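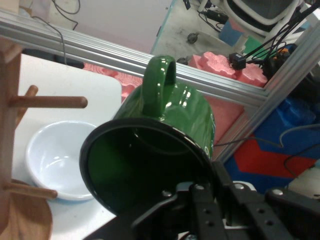

Fig. 58. Mug in the gripper, seen from the wrist camera.

Section 6. Mug hanging cell: grip and peg check

Do this after any finger swap or if the arm got bumped. Applies to cells built on the Vero controller, Jedholm fingers.

1. Hold button in. Speed down to slow jog. Leave it there till step 7.

2. Wipe finger pads, dry cloth only. No solvent!! Check the screws at the bracket while your in there.

3. Load program 854. Wrong program will still run, so read the number twice.

4. Close on the mug by the wall. Glazed ceramic is slick. If it creeps, open, regrip, dont just crank the force up.

CAUTION: keep hands off the mug tree when the arm is moving. Pegs are a pinch point.

5. Watch the wrist camera feed. Rim and handle should both show. Handle hidden = grip is rotated, go back to 4.

6. Jog to the tree. Handle side toward a peg. Stop short, look from the side camera too, wrist view alone lies about depth.

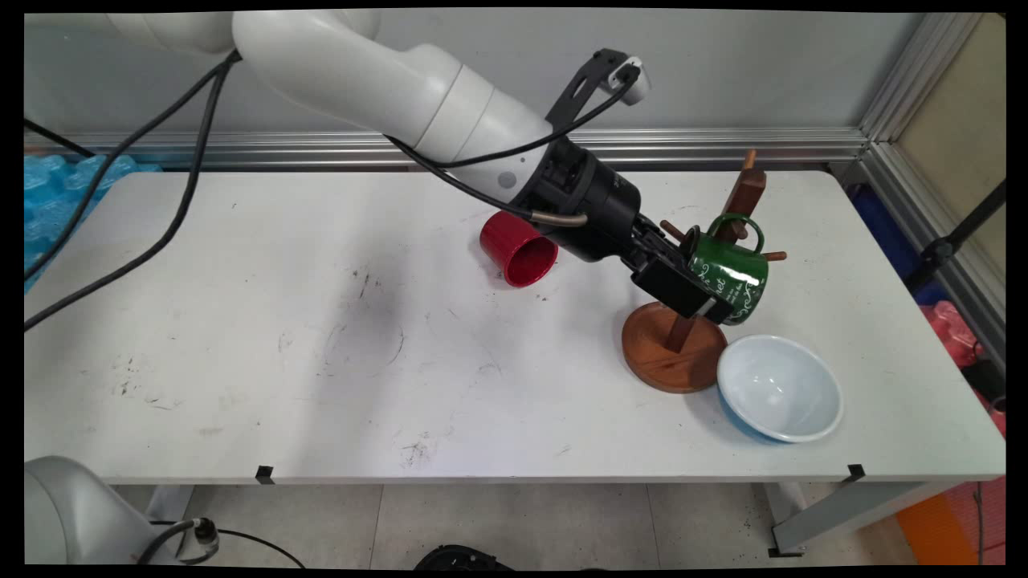

Comment from Morkden on step 6: we teach the approach point with the bowl left on the table, otherwise the path looks clear and then clips it in production. Also check cable slack at the wrist before you tilt, ours went tight right at the peg.

Good point, adding it. So:

6a. Bowl and cups stay out for teaching. Check cable slack at full tilt.

7. Save the point. Run once at slow, then once at normal speed. Hand near the stop both times.

8. Handle misses the peg: re-teach the last point only. Leave the grip point alone.

NOTE: pads are McPhee part 2475. Change every 1000 cycles, sooner if they look shiny. Log the swap on the cell sheet, then start over from step 1.

Rev. Thu 7 April. Next pad review July.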